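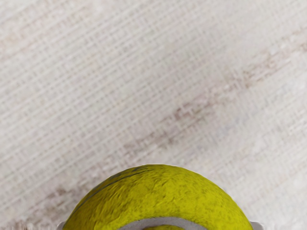 I'm Tegwen Powell, I run planning and purchasing at Trorley, and I've got some budget news that I'm really happy to share. Starting today, our Equipment Planner is open to any shop, school or small warehouse that wants to try out an automation purchase in simulation before the purchase order goes in. I've spent a lot of years signing for machines (some great, a couple I'd rather forget), and the part I always wished I had was a cheap way to be wrong early. A rendered tennis ball sitting between two gray gripper fingertips costs next to nothing to try again, and you can change the fingers, the ball or the patterned surface behind it as many times as you like before anyone asks you for a quote number.

TRORLEY OPENS EQUIPMENT PLANNER TO SMALL BUYERS
8/18/25

The Planner does two jobs. First, it lets you set up a handling task in a simulated workspace and see what kind of arm and gripper you'd need to shop for. Second, it turns that into a budget sheet your finance people can read without calling you every ten minutes. That second half is my baby! It covers the arm, the gripper, spare fingertips, the mount, guarding, training hours, the service plan and the floor space, all in one place, with room for the things only your building has.

We built it with Kneath, the integrator we've worked with on our own lines. Their lead on the project is Hugo Leblanc, and he and I argued for most of the spring over what belongs on the first page. I wanted the total. He wanted the task. We ended up putting the task first, and I'll admit the sheet is better for it.

"People come to us with a model number already picked out," Hugo told me when I asked him for something I could quote. "I'd much prefer they came with the thing they need to pick up. Tell me it's fuzzy, tell me it's round, tell me it squashes a little. Then we can talk about fingers, and fingers are where small buyers overspend."

I've seen that myself. The gripper line on a quote looks like small change next to the arm, so it gets waved through, and then you're buying a second set in year one. The Planner keeps fingertips on their own line and asks how many kinds of items you expect to handle. If you don't know yet, leave it blank and come back to it. The sheet will flag the total as unfinished, and you can still print it.

What it costs. A single-site plan is $1,636 for the year. That includes 3 task setups with one of our planners on the call, and you can build more on your own. If you go on to buy through Kneath inside the plan year, the full fee comes off your invoice. We're taking 80 sites in the first group so that everybody gets a real person to talk to, and we'll open more places once those are settled in.

We tried the whole thing out in June with Fironine, a sporting goods warehouse that had a request on the books for a sorting cell. Smaranda Barbu handles their capital requests, and she was kind enough to let me sit in (and to put up with my questions). She went in with one big request and came out with two smaller ones, staged a year apart, and she moved the training hours up to the front.

"I had the arm in my budget and nothing for the people who'd be running it," Smaranda said. "Seeing the service plan and the training on the same sheet as the hardware changed the order I asked for things in. My boss signed the first stage that week."

A few things the Planner won't do, so you can plan around them. It doesn't replace a site visit or a safety review, and those should be in your budget either way. A simulated task is a planning aid, and Kneath will still want to test with your own items before anything ships. It doesn't cover mobile robots yet. Olesia Yatsenko on our software side has that on her list for next year, and I've promised to stop asking her for a date.

If you're putting numbers together for your next budget round, send us a short note with the item you want to handle, the space you've got and the month your requests are due. You don't need drawings. A plain sentence or two is fine, and we'll write back with the setup form and a sample sheet to look over.

ABOUT TRORLEY
Trorley makes planning and purchasing software for small manufacturers, schools and warehouses. We have 100 employees and we're part of the Sirberg group.

MEDIA CONTACT
Junhao Meng, Trorley press desk. Junhao can set up calls with me or with Hugo, and he has the sample budget sheet ready to send.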